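The Levy on Salt
Jun 27, 2024
By the Stalia Correspondent
Print this story | E-mail this story

The survey of the Andora salt pans was commissioned in May and assigned to me as the junior of two assessors. The senior assessor had a bad chest and remained at the coast. I travelled by mule cart with a chain, a level, a box of stakes and a copy of the grant of 1719, under which the town of Tuvell held the pans free of levy for as long as the sea should fill them.

The wording was the whole of the matter. The Crown office at Stalia took the view that the sea no longer filled them. A bank had formed at the mouth of the inlet, and the town had for some years raised its brine by a screw pump driven by an ox. If the ox filled the pans, the grant had lapsed and 900 crowns were due.

I set my first stake at the inlet on the evening of my arrival and cut a mark at high water. I did the same at the sill of the lowest pan. The difference was 13 inches, in favour of the sill. On that figure the town owed the money.

The clerk of the town read the figure, copied it into his own book and asked whether I had allowed for the moon. I said that I would remain until the spring tide. He gave me a room above the rope store and charged me for candles. 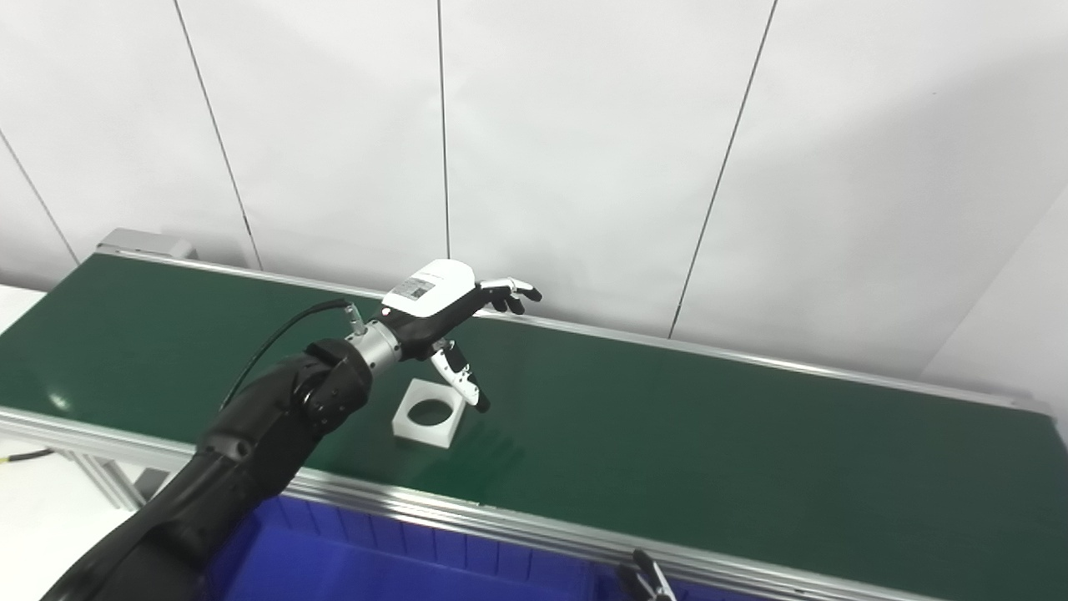

For the next week I levelled the pans one by one. They were better made than the drawings suggested. The floors were of puddled clay, rolled hard, and fell evenly towards the drain. The ox worked from first light until noon and was then led away. I entered its hours in a separate column, as the office would want them.

On the night of the spring tide I sat at the sill with a lantern. The water came up over the bank without any noise and stopped four inches short. The clerk stood on the other side of the channel. Neither of us spoke. After a time he took off his boots, walked down into the inlet and began to cut the bank with a spade.

It was 300 feet long and he was not a young man. He had opened a gap no wider than a door when the water found it. I looked at the stake. The level passed my mark, then the sill, and ran into the lowest pan.

I had been instructed to record whether the sea filled the pans. I had not been instructed to record the condition of the bank – the form had no column for it. I wrote down the hour and the height, and he signed as witness with wet hands.

The office at Stalia accepted the return. The senior assessor, when he had read it, asked me what kind of spade it was.

Comments (3)

kariuki_reader: The 1719 wording reminds me of old fishing grants. Would the lapse not have happened already, before the tide came over? I think the office had a case.

Pan4: Good story. A screw pump on an ox would need gearing, and I would have liked a line on that.

marshside: So he knew about the spade. Read it twice to be sure.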